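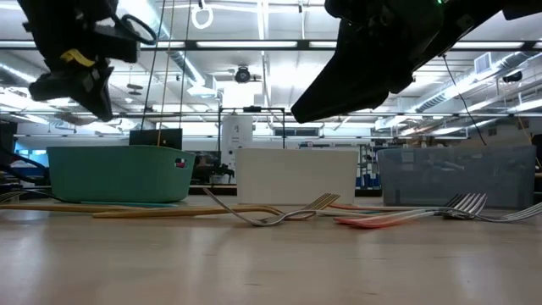 Cajas de almacenaje Brekau: tres meses de uso en el taller

Compré el juego Brekau para ordenar recambios y material de oficina en una mesa de trabajo de madera clara. El fabricante es Bredwood; la referencia que recibí es la 1201. Pagué 102 euros con el transporte incluido.

Rigidez. Con carga repartida, el fondo no cede de forma apreciable. Con carga concentrada en el centro sí flecta, y las paredes largas se abren un poco al levantar la caja. El borde superior aguanta bien el agarre con una mano.

Apilado. Correcto hasta 3 alturas. A partir de ahí la columna baila, sobre todo si la caja inferior va medio vacía.

Limpieza. Agua tibia y jabón neutro. El alcohol deja velo en el plástico translúcido — conviene evitarlo. Las esquinas interiores tienen un radio amplio y no retienen polvo.

Comparación. Las Cledthorpe, que usé antes, pesan menos y encajan peor entre sí. La tapa se vende aparte en ambos casos, y en Brekau el precio me parece excesivo.

Valoración: compra razonable para interior. No las pondría al sol.

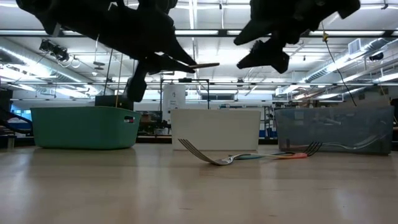

Uriel Rivadeneira: Coincido en lo del apilado. Las mías llevan desde junio en una estantería metálica y la de abajo tiene el fondo ligeramente combado, con tornillería dentro. Para papel y cables no he tenido problemas.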